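05/03/2018

Prosser sim, doorway approach. Picked up from Arben's notes on the reset bug – fixed now, seed gets logged with each episode.

Ran 300 episodes with colour and texture randomisation on walls, floors and trim, then a second batch of 200 with the textures held fixed. Same start poses in both. Scoring is unchanged: right gripper has to reach the target pose by the door within 20 s of sim time.

Randomised batch takes longer to settle but the policy carries over better to the Bronitz layouts. Fixed batch looks good on its own rooms and falls over as soon as the floor changes. Two runs in the fixed batch crashed on load, left out of the totals.

Still not happy with the head camera roll. I want to try clamping it before we touch the reward.

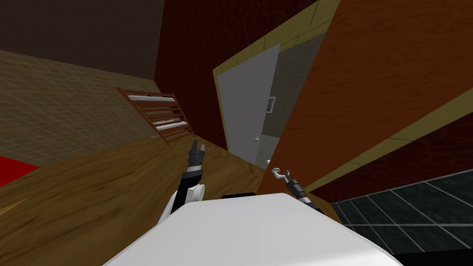

*Sim view, both arms in view, right gripper near the base of the open doorway. Red wall, yellow trim.*

To do: rerun with roll clamped, send Arben the seed list, ask Mollitz for the new door meshes.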